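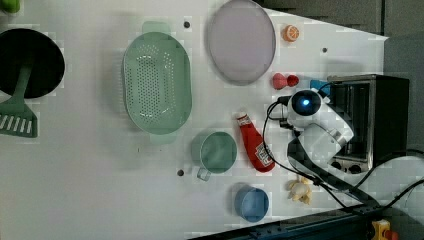
One parent in Stanelville wrote to us that her daughter now refuses to drain pasta at home, on the grounds that the colander at Curkuro is better. We have no answer to that. It is a good colander.

Curkuro is a play kitchen for children aged 3 and up. We opened in July in the old Kiani shoe store, and we own more toy pans, plates and spatulas than most families own real ones. Orange slices are served as a main course. The green slotted spatula is in heavy demand and has been known to end friendships until snack time.

Our sessions are short and the rules are few. Cook what you like, charge what you like (soup recently reached 200 dollars a bowl), and put the food back in the bins before you go. The last rule is under review – the bins have their own views on what counts as food.

Grown-ups are welcome to sit down and be served. Please finish your plate. The chefs do notice.

Find us at 81 Altota Street, Stanelville. Ring the bell twice, as the first ring is usually taken for an oven timer.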